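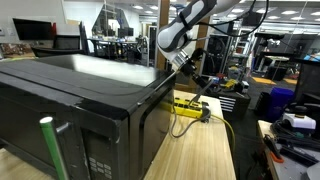
Arm over the microwave bench, gripper holding the grey rod, yellow power strip beside it.

October, notebook, written up after the open day

Right, getting this down while I still remember who asked what. Doors opened at 2 and we had people through until well past when Dario said we'd stop. My voice is shot and I've eaten nothing but the crackers from the visitors' table.

Set-up in the morning was mostly moving junk. I wanted the grey workbench cleared and lost that argument with myself around the time the kettle boiled, so the cables stayed where they were. The microwave stayed on the wooden table with the green handle on the door. I'd thought about going back to the bare door for the day, but every pose we've saved since winter assumes that handle and I wasn't about to reteach the lot with visitors due.

The program for the bench was two tasks. First one, open the microwave door and close it again. Second one, rod in the gripper, bring the tip down to a spot on the table and hold it there. The second was meant to be filler and people liked it more! I think it's because you can see straight away what it's trying to do. With the door there's a long bit at the start where the arm is lining itself up and it just looks like it's having a think.

Speed cap was 800 on the controller all afternoon, same as for the school groups. Dario Caputo wanted it higher for the Maltuven visitors and I said no, and then he agreed with me in front of them as though it had been his idea. Fine. (Dario, if you're reading this, I'm not cross.)

Door task: 14 runs with people watching. Two went wrong. On the first one the gripper closed beside the handle and the arm carried on with the pull, so it did a lovely slow door-opening mime with nothing in its grip. Big laugh from the visitors, which I'll take. The second one was a proper fault, joint limit on the way back, and I had to stop and home it while chatting about the weather. Need to look at the log for that. I have a feeling it's the same wrist angle that bit us in August but I haven't checked, so don't quote me.

Rod task I didn't keep a tally, I was talking too much. It went well enough that I got cocky and let people pick the target. A bloke from Kinsella picked the power strip, naturally. I let the arm come over towards it and stopped well short, then had to explain why I wasn't going to let a robot poke a power strip in front of the public. Good conversation came out of it, though -- he does guarding and interlocks for a living and had opinions about keep-out zones. His suggestion was to draw them as boxes in the planner around anything live and leave them on permanently, even when the bench is set up for something else. We've been switching ours on and off by hand. I reckon he's right and I'd like to do it before the next visit.

Zoremex sent people too, mostly interested in the force readings. I showed them the plot from the door pull, the bit where the seal lets go, and one of them wanted to know if we could tell a stiff door from a blocked one. Not reliably, is what I said. Told her I'd send the traces once I've cleaned up the labels, so that's a promise I now have to keep.

Other questions, so we've got better answers next time: Does it know it's a microwave? (No.) Could it cook my tea? (Also no.) What happens if I stand there? Got that one from a kid who was already heading for there. We need tape on the carpet, properly laid, a good arm's reach plus a bit. I was using my own body as the barrier for half the afternoon and it's tiring.

The Grarkemix loan paperwork came up with Dario while we were packing up. He has the form, I have the serial numbers, and neither of us has put the two together. I'll do it tomorrow if someone reminds me.

To do:
Pull the log for the joint limit fault, compare with August
Keep-out boxes around the strip and its cord, always on
Tape for the floor
Move that yellow cord so it doesn't run over the table edge on the visitor side
Traces to Zoremex
Regrease nothing until I've looked at the wrist, please, whoever's in first

Arm is homed and powered down, rod's back in the drawer. There are crackers left if anyone wants them.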